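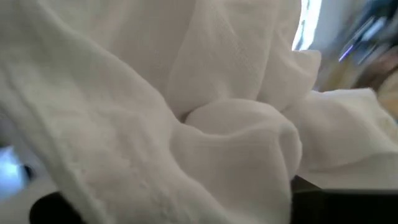

Speaker notes – Linen loss and rewash in small hotels

Slide 1. Title. Give the scope: flat linen and toweling only. Uniforms are out.

Slide 2. Definitions. Rewash is any piece sent back through the full cycle before it reaches a guest room. Loss is any piece that leaves the count without being written off. Most hotels mix the two in one column. Ask who in the room does this.

Slide 3. The Triler data. One property, one contract laundry, February count. Opening stock of bath towels 1,150. Closing stock 639. Read both numbers out loud and pause. The written-off total was far smaller than the gap, and the rest has no record at all.

Slide 4. Where the gap comes from. Carts are counted at the hotel door but weighed at the plant. Weight does not convert cleanly to pieces – damp terry throws it off badly. Skip the conversion formula unless somebody asks. It is in the handout.

Slide 5. Graying. Main causes are hard water, short rinses and overloaded drums. Explain redeposition: soil lifted in the wash settles back on the fabric when the rinse is too weak. Extra bleach hides it for a few cycles and weakens the cotton.

Slide 6. Wakari trial. Load size reduced, rinse extended, same detergent. Rewash fell from 659 pieces to 19 over matching periods. State the limits: one site, no control, new drum seals fitted partway through. Do not call it proof.

Slide 7. Hems. Borders shrink at a different rate from the pile, so edges pucker first. Inspect there. Lopes sorts on hem condition before stain, and the order matters for labor time.

Slide 8. Costs. Use the Cider worksheet. Fill in one row live – wage, water, gas, replacement price. If time is short, drop gas.

Questions. Expect one on RFID tags. Answer: useful above a certain stock size, and the tags need their own write-off rule.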